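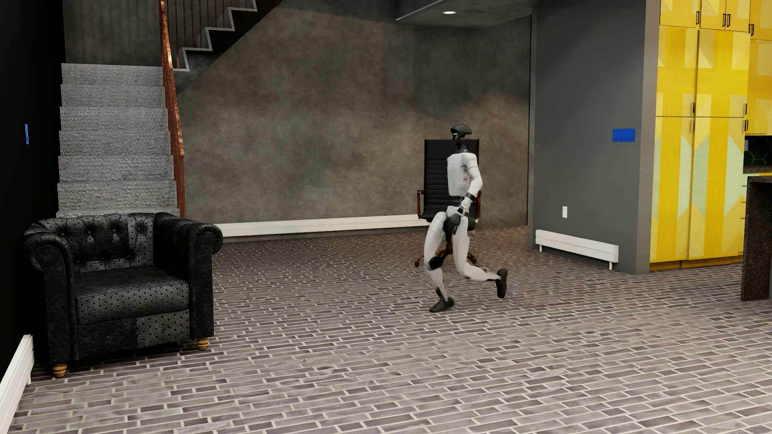 Trilby walk set, README

Category: Robotics / Workplace / Simulation

Short version. 3,760 simulated clips of a humanoid doing evening rounds in a furnished staff lounge. Made for Esteder, who run the guest house at Grundau and want the late round (lights, heaters, chairs back in place) handed to a robot. Walking only so far. No lifting, no doors.

What's in it

- clips/ — body view and robot view, paired by number
- poses/ — joint angles, one file per clip
- notes/ — what the night staff told us, typed up fast, sorry
- splits/ — train and test. 200 clips held out, don't train on them

All rendered. One house layout, furniture fixed. Brick floor, black tufted armchair near the stairs, office chair, kitchen on the far side. Baseboard heaters are low and white and easy to clip with a foot, so there are extra passes close to them.

Known problems

Dark walls. Depth gets bad next to the armchair, black leather on black wall, edges go missing. If your planner thinks there's a gap there, check it before you beleive it.
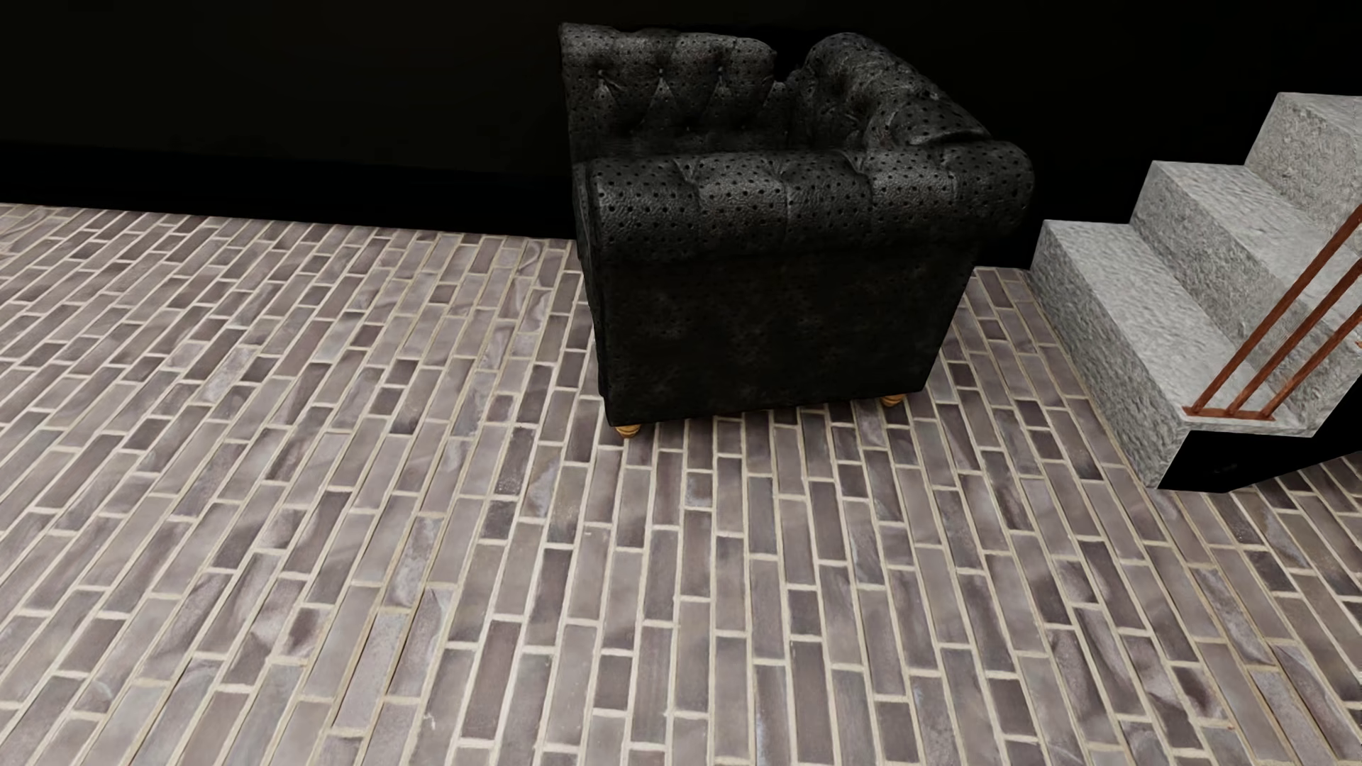

Stair passes: the robot stays at floor level in every clip. Climbing is a seperate job, Tanabe has that one. Don't use this set to claim anything about stairs.

Brick joints are drawn, the floor under them is flat. Real floor at Grundau has lips between bricks. Foot contact will look better in here than it should.

Lighting is the same across the set. Needs fixing.

What it changes for staff

Asked to put this in, and it belongs in. The late round takes 40 minutes and one person does it alone. Esteder's plan is to keep that person on shift and move them to the desk. Staff like the idea of fewer trips past the stairs at night. They are less keen on being the one who gets called when the thing stops halfway — fair point, no answer yet. Who resets it, and is that in the job description? Open.

Also from the notes: the round is when people notice stuff. A drip, a guest who can't sleep, a heater that smells wrong. None of that is labeled in the clips. A robot that finishes the route has done the walking part of the job. Please keep that in mind when you report a success rate.

Staff asked for 3 things. A stop button they can reach, a sign for guests, no recording in the lounge on Saturday when families are in. First two agreed. Third one in writing before any trial.

Use

Research and internal planning. Not for staffing decisions on its own. If you find broken pairs, open an issue with the clip number.

To do

- vary the lights
- move the office chair between clips
- redo notes/ with staff reading it over first

Related

Trilby stair set (Tanabe)
Trilby pose tools
Grundau floor scans, April
Night desk handover checklist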